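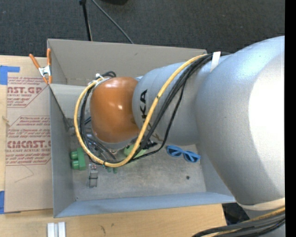
Page last changed: March 23, 2023

From: Ayodele Bassey
To: lifting-and-access list
Subject: Re: Tag lines on long loads in a tight yard

Hello Rianne, and hello everyone,

Thank you for writing in, and please don't worry about it being a beginner's question. I have been slinging loads for a long time and I still change my mind about tag lines every few years, usually after a windy morning. I've left your message in below so that people who missed it can follow along.

Rianne Claeys wrote:
> Hello all, I have taken over the lifting plans at the Andwood
> yard and inherited a pile of steel beams that need to go from
> the delivery bay over to the racks behind the paint shop. The
> longest are 12 metres. There is a gatepost on one side and
> the paint shop wall on the other, and the old plan says only
> "tag lines as required", with no word on how many, how long
> or who holds them. Our crew have always used one line at
> the back end and walked it round. It works until there is a
> breeze. Two of the lads want a line at each end, and one of
> them says two lines are more trouble than they are worth as
> people pull against each other. What do others do? Also, is
> there any sense in keeping the old blue rope we have been
> using? It is stiff and a bit furry.
> Thanks, Rianne

I'll take the rope first, as it's the easy bit. Bin it. If a rope has gone stiff and furry it has had its day, and a stiff rope also likes to hold a loop, which is the last thing you want lying near somebody's boots. Cut it into short pieces before it goes in the skip, or I promise you it will be back in the van by the end of the week holding a ladder on. Buy something soft enough to be comfortable in a gloved hand and thick enough to grip properly. No knots along the length, please, and nothing tied at the holding end. I know people like a knot there so it doesn't slip through, but if the load goes you want it to slip through.

Now, one line or two. On a beam that long, with a wall on one side and a post on the other, I'd go for two every time, and I would say so in the plan in plain words so it isn't argued over again at the foot of the crane. Your man is quite right that two people can end up pulling against each other. I've watched it happen, and been one of the two, I'm sorry to say. What cured it for us at Ghumman was deciding before the lift which end leads. The person on the leading end steers and the other one only steadies, keeping the slack out and following. They both take their signals from the one signaller and they don't shout across to each other. We walk the route first without the load, both of them with the rope in their hands, and it is surprising how often somebody finds a drain cover or a pallet they would have been walking backwards into.

That brings me to the thing I'd really look at, which is where your people are going to be standing. From what you say, whoever is on the paint shop side has the wall behind them. If the beam swings that way they have nowhere to go, and no amount of good rope will help with that. Could both of them work from the gatepost side? It means a longer line at one end and a bit more of an angle, but I would far sooner have that. If there isn't room, then I'd think again about the route altogether, or about turning the beam end-on in the bay before it goes anywhere near the gap. Haris Awan had a similar corner to get round on the Stisik job and in the end he had the racks moved. There was a good deal of grumbling for a day and then none at all. Haris, if you are reading, do put me right if I've remembered that wrongly.

Length: long enough that the person holding it is never under the load or within reach of it if it drops and rolls, and not so long that there's a heap of it trailing behind. Never wrapped round the hand or the wrist, and never round the waist (yes, I have seen it). Never tied off to a fence or a vehicle either. And put the lines on before the load leaves the ground - it sounds too obvious to write down, but please write it down.

As for the breeze, a tag line is there to guide the load and stop it turning. If your crew are leaning back on their heels to hold it, the wind has already made the decision for you and the beam should come down. The crane will have its own wind limit in the manual, but a long load in a gap between buildings can be a handful well below that, so I would let the signaller stop the lift on their own say-so and back them up when they do. I'd put that in the plan too.

One small thing from our own yard, for what it's worth. We keep the tag lines in a separate bag from the slings, with a label on, and they get looked over at the same time. Before that they were always the bit of kit that came out of somebody's boot. Jawad Dhanial set it up and he has a one-page check sheet which I'm sure he would send you if you asked him nicely.

I'd be glad to look over the new plan if you would like a second pair of eyes. A sketch with the wall, the post and the crane position on it would be enough, pencil is fine. And do let us all know which way you go, as I suspect there are several people on here with the same beams and the same sort of gatepost.

All the best to you and the crew,

Ayodele

P.S. Wajid Hayat asked last month whether anybody had spare outrigger mats to lend for the Mineo site. I have 2 he can have until the end of March, but somebody will need to come with a van.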